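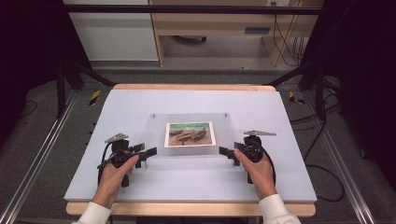 Beach print, clear acrylic frame. Small boats, pink shore.

Frames, a short thread. I've been sorting out the pictures for the hallway since February and I'm down to the little ones.

The print is postcard size or close to it, with a white border. Kiri Baxter gave it to me in an envelope and it lived in a drawer until this week. I like the orange boat best.

I went with clear acrylic because the border already does the job of a mat. A coloured frame made the water look grey. Tried it, took it back.

Acrylic scratches if you look at it sideways. Leave the film on until the last minute, wipe it with a soft damp cloth, and don't use window cleaner. I wrecked a sheet from Umetti that way.

Dust is the other pain. Rubbing the sheet with a dry cloth builds up static and it grabs every bit of fluff in the room. Damp cloth, let it dry, then lay the print in.
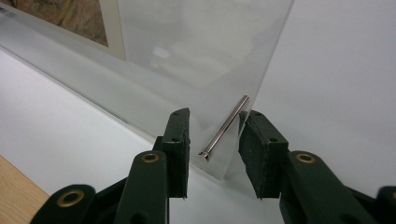 On stands: the big sheets won't stay up by themselves, so they need something behind them. A thin metal pin at an angle is my favourite kind of support. You hardly notice it from the front, and it takes up hardly any room in a drawer when you're not using it.

Check how far back it leans before you put it on a shelf. Too upright and a slammed door will send it over. Too flat and all you see is the ceiling light.

Getting the print straight takes me longer than the rest of it put together. It shifts a touch when the front goes on. I do the fasteners up loosely, nudge it, look again, then tighten. A slight tilt shows up much more in a clear frame because there's no edge to hide it.

Someone asked about cost. The Dernesex ones were $10 each on clearance. The same size at Drotis was over double and I couldn't tell them apart once they were on the shelf.

Two left to do, both photos from the Tawhiri trip. One is an odd size, so I'll have to trim it or find a bigger sheet. Leaning towards the bigger sheet.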